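Sorting bricks, a thread. I have a shoebox, a tub that once held 2 kilos of yoghurt, and a bag of Trindholm bricks from a garage sale up the road in Wollonov. I paid two dollars for the bag. You'll see why in a minute.

—

The sign said "700 pieces, all colours". I have not counted them and I don't plan to. I can tell you that "all colours" was a generous description of orange, some more orange, and a bit of grey.

—

Everyone who sorts bricks has an opinion on whether to sort by colour or by shape. The colour people have lovely shelves and can't find anything. I was a colour person until January. Then I bought a bag where colour was no help whatsoever.

—

So, shape. I started with ice cream tubs: long ones, square ones, little ones, flat ones, and a fifth tub labelled WHAT. The fifth tub filled up first.

—

Someone asked about washing them. Lukewarm water, dish soap, a mesh bag, then flat on a towel overnight. Don't put them in the dryer. I know a dryer in this house that still has opinions about it.

—

The other thing that changed my life (small life) is a shallow tray. If you tip bricks straight onto a table they go everywhere, and "everywhere" includes under the fridge. In a tray with sides they stay put and you can push them about with one finger.

—

Blue is a good colour for it if your bricks are orange. They show up from across the room. My first tray was an orange cafeteria one from the Ilar hall clear-out and I spent a whole evening sorting by feel.

—

Don't fill the tray. I know. You want to dump the lot in and feel like a pirate. Put a couple of handfuls in, spread them out until most of them aren't sitting on each other, and clear it before you top it up.

—

Small ones hide under the big ones, every time. Lift the big flat pieces first and you'll find a family of little ones living under there.

—

Got into a disagreement on the Lü forum over whether a brick lying on its side should be turned studs-up before you pick it. One fellow flips every single brick first. He says it's faster. He also says he's been on the same bucket since spring.

—

My view: leave it how it landed and look at the outline. You can tell a long one from a square one without seeing the top. Flip the ones you're stuck on and let the others be.

—

Grey bits go in the WHAT tub until further notice. I've read that some of them are axles. I've also read that some of them are "connectors", as though that narrows it down.

—

Storage, for the person who asked twice: zip bags inside the shoebox, label facing up. I bought 200 zip bags because the smaller pack was nearly the same price. I now own a great many zip bags.

—

Anyway, tray pics. Same blue tray idea, orange bricks, don't overfill.

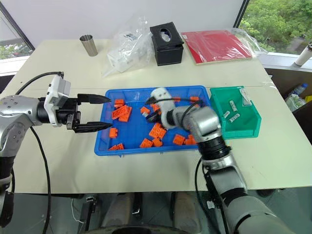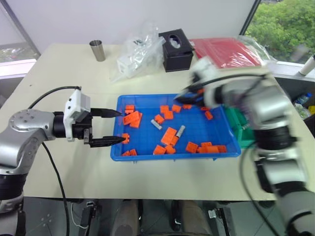
Orange bricks in the blue tray, both times. The second has a couple of grey bits in with them, bound for WHAT.

—

Next up is the tub of wheels, and I'm told there's a lid for it somewhere.

Recent posts
The yoghurt tub: a review
Is it beige or is it old white? (poll closed)
Trindholm bag, first look
What I found under the fridge
Labels that fall off, and one that didn't
Ilar hall clear-out haul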